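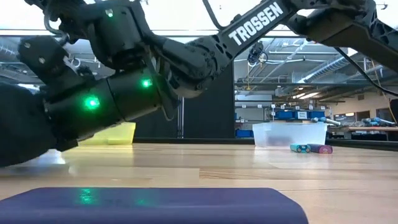
The wooden table with the dark purple pad in front. The clear bin stands near the back, with two small cylinders lying beside it.

Tables and Small Things – Janside Workroom Gallery

Posted 9 Mar 2019

Welcome to the gallery page of the Janside workroom. I started this page because friends from the old room in Wevgate were asking how the new place looks, and it is easier to show it than to write many letters. My English is learned from books and from radio, so please forgive me if a word stands in the wrong place. I read everything two times before I put it here.

The page begins with the table, and the table is also where my own day begins. I come in, I put on the overhead lights, I hang my coat and I look at what was left from the evening before. The lines under the picture are my notes on it, one or two for each thing. After them come some words about the room and about the older albums.

The table
Pale wood, the color of light honey, with long grain that runs through the planks. Under the overhead lights it gives a strong shine, and I still have to learn where to sit so that it does not go in my eyes.

The pad
Dark purple foam with rounded corners, lying flat at the front. I like a dark color on a pale table very much, because a small screw or a bead on it is found at once.

The yellow container
Translucent plastic, standing at the left and half hidden. It is the most cheerful color in the room and I would like to have more of it.

The clear bin
Also plastic, a little frosted, near the back edge. You can guess that something is inside, but the walls do not tell you what.

The two cylinders
One is teal-blue with a lighter stripe at the end, the other is purple and pink. They lie on their sides and touch end to end, like two wagons of a toy train. I would not move them, they look good so.

The green light on the foam
A small soft spot toward the left of the middle. When I made the page ready I first thought it was dust on my screen, and I cleaned the screen.

About the room

The workroom in Janside is on the ground floor, behind the bicycle shop. We moved in during May of last year. The room in Wevgate was larger, but it had one window only and the floor was going down toward the door, so that every round thing rolled there sooner or later. In Janside the floor is straight. It is also warmer, and we have our own sink.

We paid 220 for the first shelves, which were second-hand, and 200 more for the wood to repair them. This was not a good purchase, I must say. Two of the boards had bent in the middle before the summer was finished, and in the fall I replaced them with thicker ones. If you buy old shelves, put your hand under each board and press up. A good board does not answer.

The walls were gray when we came. They are white now, except behind the door, where the paint was finished and the shop did not have the same white any longer. I have promised to do this corner and I will do it.

How we keep the tables

We have a few simple rules, and I write them here for those who come new.

Please leave the middle of the table free in the evening. Things that are still needed in the morning can stay at the back edge. Small pieces go in a bin with a lid, large pieces on the shelf.

The wood is cleaned with a damp cloth and then a dry one. No strong cleaner, please. We had one in Wevgate that smelled of oranges, and it took the finish from a whole corner – the mark is there until today.

Foam pads are wiped only. They should not be folded, and nothing heavy should stand on them through the night. When a pad has a dent, leave it for a day and most of the dent goes away.

Clear bins are better than colored ones for the things used often. For the things used once in a year it makes no difference, and there I prefer a good label. I write labels with a pencil. Ink becomes pale on the window side and after some months you can read nothing.

Cups stay on the window shelf. I know that I am the one who forgets this most.

The older albums

Wevgate, the old room. Mostly shelves and the big green cupboard, from the years before the move. There are also a few views of the yard in snow, which have nothing to do with work but I did not want to lose them.

Sosa, the open day. Our tables were standing in the school hall for one afternoon. Many visitors, very bad light. I kept only the sharp ones.

Venia, the summer course. Baskets, string, paper boxes, and a long lunch outside. This album is the favorite of my sister and she has asked me twice to make it larger.

All albums together hold 981 pictures now. It was more, but in the winter I went through them and took out the doubles. It was slow work, because one always stops to look.

Questions I was asked by mail

Somebody wanted to know if the table top is oiled or varnished. The tables were finished before we had them and I have no paper about it. Water stays on the surface in drops, so I treat it as varnished.

Another person asked where to buy purple foam. I can only say that it is worth to ask in sports shops as well as in tool shops, and to look at the thickness before the color. The thin kind moves under the hand when you work and this becomes annoying after an hour.

Can you use the pictures for your own page? Yes, with a small word that they come from the Janside gallery. Please do not make the colors stronger. I have seen it done with one of the Sosa pictures and the hall was orange.

The next thing I want to show is the sink corner, when the new tap is in. The plumber is to come in the second half of the month. The pegboard will follow after it, and then the shelf with the paints, which needs to be put in order first.

Back to the list of albums
Write to the workroom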